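Keep the showroom tidy, but leave something to pick up

I have sold household goods in Stondstead for eight years, first at Martens and now on my own, and I still think most shops display too much. A customer who walks in and sees every shelf filled to the top doesn't know where to start. They look at the whole lot, say it's very nice and leave.

Open shelving is the best fitting you can buy for a shop floor. People can see through it to the rest of the room, and it makes you choose what goes on it. Small framed things and boxes do well higher up. Cushions belong low down, where a hand finds them on the way past. Two is enough.
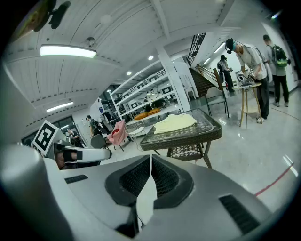
The rest should be kept in crates and cloth bags, and I would spend more on those than on signs. Grolta sells a printed card holder for every shelf edge, and I have never seen anyone read one. A plain black crate with a grid base costs little, stacks well and lets the dust fall through. Soft goods go in a drawstring bag first, so they don't snag on the grid.

I know the argument against. Stock in a crate isn't selling. But stock that has been out on a shelf for four months, fading by the window, isn't selling either, and by August you have to mark it down.
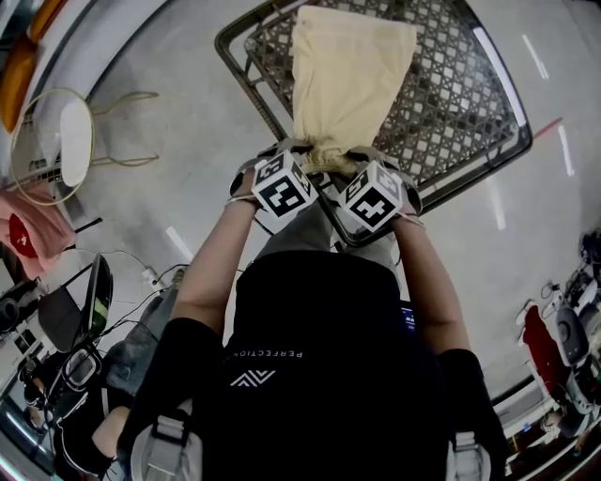
Jozef Willems thinks I have this wrong, and wrote to say that bags are where stock goes to be forgotten. At Dridau they cleared out nearly everything they had bagged up and found cushion covers they had reordered twice. He would allow crates, with a list taped to each one, and no bags at all.

I'll take the list. The bags are staying.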